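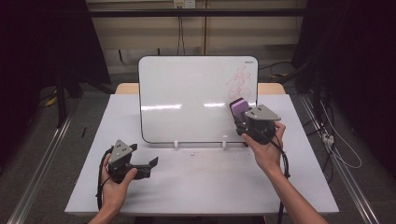 Figure 7. Wipe task with the right gripper. The left gripper stays open.

7. Recording the whiteboard task

Do this section after both hand-held grippers have passed the jaw check in section 6. You need the small whiteboard on its stand feet, a red marker, and the eraser.

7.1 Stand the board near the back edge of the table, facing you. Leave enough clear table in front of it for both grippers.

7.2 Scribble in the upper right area of the board with the red marker. Loose loops work well. Keep the marks away from the printed label in the corner.

7.3 Put on the grippers. Run each cable back toward you and leave some slack at the wrist.

CAUTION: Do not wrap the cable around your forearm. A tight cable pulls on the connector when you reach, and the Prustex board resets if the plug shifts.

7.4 Open the Clornness logger and wait for both channels to show green. Set the port to 1065 if it has gone back to the default.

7.5 Close the right gripper on the eraser. Grip it by the sides so that the felt faces the board. Squeeze until the jaw reading stops changing.

7.6 Start the recording. Bring the eraser up to the board below the marks, then wipe upward with short strokes. Keep the left gripper low and open unless the board starts to slide.

NOTE: Press lightly. The stand feet are not fixed to the table, and a hard push tips the board backward.

7.7 When the marks are gone, lower the eraser to the table, open the jaws, and stop the recording.

7.8 Redraw the marks and repeat until you have 48 takes. Change the shape of the scribble each time.

Glare from ceiling lights is fine as long as it does not cover the marks. If it does, turn the board a little and start a new take.

If a take fails, type "x" in the notes column and keep the file. Sivaprasad Naidu's cleanup script skips any row marked this way. Takes 1 to 41 in the February set were made before the script existed, so check those by hand.

Jaw calibration values are stored in the Endolgate folder under "right" and "left". Do not swap them.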